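Rivera Shelter Network Opens Referral Line for Teens Leaving Unsafe Homes

By Thilini Wijesinghe, Communications
June
14 shares | 0 comments

RIVERA – Farstead, a nonprofit serving young people who have run away or been forced out of their homes, has opened a referral line for ages 13 through 17. The line is staffed at all hours and covers the city of Rivera and the surrounding county. 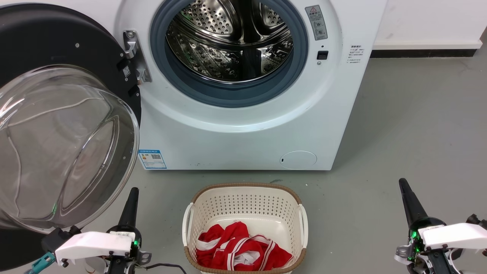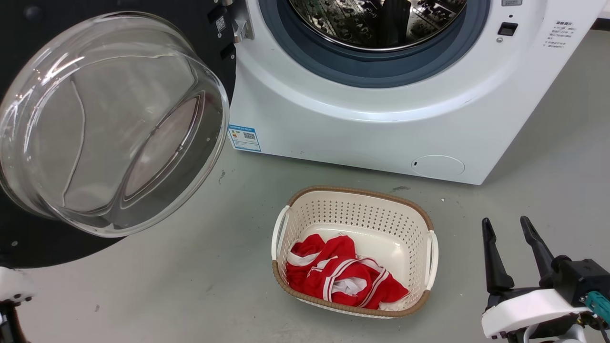
Front-loading washing machine with the door open.

The referral line replaces a paper intake process in use at Farstead's two drop-in sites. Under that process, a school counselor, clinic or police officer completed a form and sent it to the site during office hours. Last year Farstead received 592 referrals in this way. The median time from form to first contact with the young person was 40 hours.

Calls and text messages are now routed through Teltent, a case-routing system configured for Farstead by the software firm Gokano. A trained screener answers, completes a short safety assessment and assigns the case to an outreach worker, a host home or the county child protection office. Young people may also contact the line themselves. A caller is not required to give a name before speaking with a screener.

"The assessment covers immediate danger, medical need, and where the young person plans to sleep," said Ximena Escobedo, program director at Farstead. "Screeners are mandated reporters, and they tell callers so at the start."

Records are held separately from Farstead's donor and mailing databases. Message content is deleted after the case is closed, except where state law requires it to be kept. Kenta Kubo, who led the configuration work at Gokano, said access is limited by role and that each record view is logged.

The first phase is funded for two years. Farstead expects the line to handle almost 2000 contacts in that period, including repeat contacts. Covadonga Cuesta will oversee evaluation and will publish results on response time, placement type and return contacts at the end of each funding year.

Agencies that currently submit paper forms may continue to do so until the end of the summer. Training for school and clinic staff is available on request and takes one Saturday morning. Requests should be directed to Charito Navarro, partner agency liaison, at the Farstead main office.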